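Plikmont 130 tabletop reflector review: a good first telescope, with one weak part

Reviewed by Solange Poirier
Nov 12, 2024

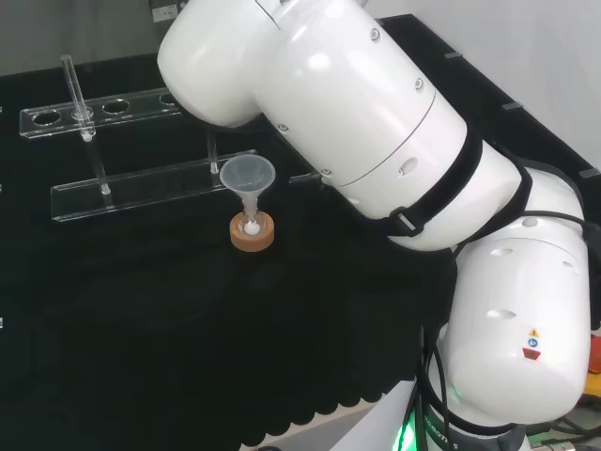
I bought the Plikmont 130 in April to replace a small refractor that had been in the family for years. It has had regular use since then, mostly from a suburban backyard and a few times from a dark paddock well out of town. My view of it has changed a little over that time, mainly to do with the focuser.

The Plikmont is a Newtonian reflector on a single-arm tabletop base. The tube slides shut for storage and the whole thing fits on a wardrobe shelf. It comes with two eyepieces, a red dot finder and a printed guide that covers the basics in plain language. There is no motor and no app, so you have to learn where things are.

Setting up

It took me 16 minutes the first time, most of it spent lining up the finder on a distant chimney. Now I carry it out, open the tube and take the caps off. It does need something solid to sit on. My outdoor table wobbled badly at higher powers, and I ended up using an upturned crate on the paving.

The mirror arrived slightly out of alignment. The guide explains how to fix this, but the diagrams are small and I had to read that page twice. Noemí Camacho from our astronomy club went through it with me under her porch light and I've managed on my own since.

What you can see

The Moon is excellent. Craters along the shadow line are sharp, and I could happily spend a whole evening there. Jupiter shows two dark belts and its four big moons. Saturn's rings are clear, though small, with the supplied eyepieces.

Galaxies are harder. From home, Andromeda is a grey smudge. From the paddock it was a much longer smudge with a bright centre. Anyone expecting the colours in space telescope pictures should try looking through a friend's telescope before buying one. The Orion Nebula was the best of the faint objects, with a greenish-grey fan shape that held up well even near streetlights.

I also tried a 6 mm Zundada eyepiece, sold separately. It was good on the planets on steady nights and no use on the others.

The focuser

It's a plastic helical type that you turn by hand. Mine had some play in it from the start, and the image shifted sideways each time I touched it. Plumber's tape on the threads helped a lot. A heavy eyepiece will still make it sag.

Liviu Filip, also from the club, has the Flamness 114, which has a better focuser but gathers less light. We put them side by side on the same cluster and I preferred mine.

Score: 13 out of 16

Good: bright views, quick to set up, easy to store
Not so good: loose focuser, small diagrams, needs a firm surface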